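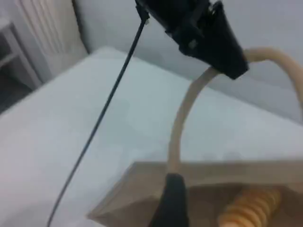
Fri 3 June

Long one. Started with the hose jobs again, whole morning on the Starklow cell. Went through the written rules for handling before anyone let the arm move. Should have done that weeks ago.

What we settled on, so I dont forget:

Cable check first. Any loose cable near the gripper gets looked at before the run, and again after every 30 cycles. Slack is ok, a loop is not. Matum sheet says once a shift — not enough for me.

Grip force written down, on paper, next to the program number. No more "same as last time". Last time was somebody's guess.

Clamp holds the tube before the gripper opens. Always. If the clamp is off the arm doesn't go, I want that as an interlock and not a sticker. Asked for it at the Ralton meeting, got a maybe.

Hands out past the tape. I broke this one myself at 8 something, reached in to straighten a hose with the arm paused. Paused is not stopped. Wrote myself up, felt stupid, good.

Still arguing over speed in teach mode. The draft has 259 mm a second, which is over what we said and I'm pretty sure is a typo for 250. Flagged it. Nobody signs until its fixed.

Sandhu want the whole thing down to 2 pages by the end of June. Fine, shorter gets read. But they'd like to drop the log of stops and I wont. If the arm stops and no one writes why, we learn nothing and it stops agian on Monday.

To do — new tape, print the sheet big, ask about the interlock again. Back hurts. Leftover soup, bed.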